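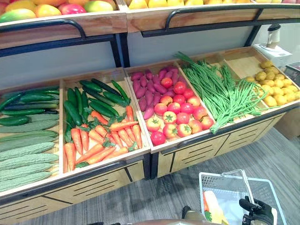 Mangoes in a tiered wooden produce display.

A greengrocer is a shop or a person that sells mainly fresh fruit and vegetables to the public. The word is used most often in British English; in American English such a shop is more commonly called a produce market or a produce stand, and inside a supermarket the same goods are sold in the produce department.

Origin of the trade

In many towns the selling of fruit and the selling of vegetables were separate businesses for a long time. Fruit was the more expensive of the two and was bought in small amounts, while roots, cabbages and onions were sold by the basket from carts or open stalls. The two trades came together slowly, when sellers moved from the market square into permanent shops. In the river port of Cloltport the market rules named three kinds of sellers: growers who sold their own harvest, dealers who bought it from them, and street sellers who carried it from house to house. Only the dealers were allowed to keep a shop.

Supply

A greengrocer usually buys from a wholesale market, which opens during the night and closes before the shops open. The wholesale market at Landcombe had 199 pitches when it was moved out of the town center, and most of them were let to families who had held one at the old site. Some shops also buy directly from farms, mainly for goods that do not travel well, such as soft fruit and leaf vegetables.

The supply changes strongly with the season. In the north the widest choice of local produce is found in August. In winter the shop depends on stored roots and apples, and on imports.

Display

The traditional greengrocer places goods at the front of the shop, often partly on the sidewalk. Bins are set at an angle so that the customer sees the top layer from standing height. Strong colors are put next to each other - for example carrots beside green leaves - and heavy goods are kept low. New stock is placed under or behind the old stock, so that the older pieces are sold first.

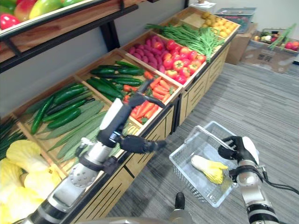
Vương, a former shopkeeper in Fudholm, disagreed with this last rule and told a local history group that customers always dug to the bottom of the bin anyway, so it was better to put out less and fill up more often. Both methods are still in use.

Selling methods

Before self-service, the customer stood at the counter and the seller chose and weighed each item. This gave rise to frequent complaints that bruised pieces were put in the bag first. Under self-service the customer takes a basket and chooses alone, and the goods are weighed at the register. Prices are given by weight or by the piece. Small amounts, such as 300 grams of cherries, are often sold already packed.

See also: Costermonger, Farmers' market, Wholesale produce market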